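Pimari Press Finally Prints Its Book on a Bassist Almost Everyone Forgot

Apr 29, 2026

Danica Kolář spent nine years writing the life of Přemysl Koubek, a double bass player who made two records under his own name and complained about both of them. Pimari Press will publish the result next month. It runs to 244 pages, and Koubek does not appear to be in a good mood on many of them.

The book is called The Low End of the Room. It follows Koubek from a dance band in a spa town through the trio he led with pianist Otakar Kolář, the author's uncle, and on to a long second career tuning other people's pianos. He is said to have preferred the pianos.

Kolář had access to the bassist's letters, which his landlord kept in a suitcase for reasons that take up most of chapter four. A good share of them concern money. One, to the owner of the Hotolex ballroom, runs to six pages and disputes the price of a single sandwich. The owner's reply is also printed, and readers may find themselves siding with the sandwich.

Musicians should get something out of it too. Bassist Els Kramer has transcribed four solos for the appendix, including the slow one from Flavier, the trio's second album. The first pressing was 200 copies, and Koubek gave a fair number of them to his dentist.

"He played behind the beat and he paid behind the beat," said Kramer, who met him twice and lent him cab fare both times. "But that solo is the real thing. I have been trying to get the last eight bars right since I was a student."

Not everyone is pleased. Drummer Oldřich Jireš, the only surviving member of the trio, read the proofs and sent back a list of corrections longer than the chapter he appears in. Kolář accepted most of them. She held firm on the matter of who left the cymbals on the train.

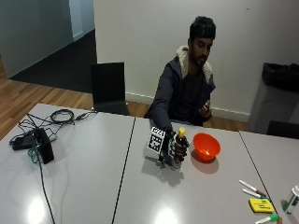 Where to hear it and buy it

Kolář will read from the book at the Arnaud bookstore on the evening of publication, with Kramer playing two of the transcriptions between chapters. Admission is free, and there is a charge for the wine. Jireš has been invited and has asked for a chair near the microphone.

The hardcover comes in a numbered edition of 1071, a figure the press declined to explain. A paperback will follow if those sell. Flavier is still out of print, though the dentist's family is open to offers.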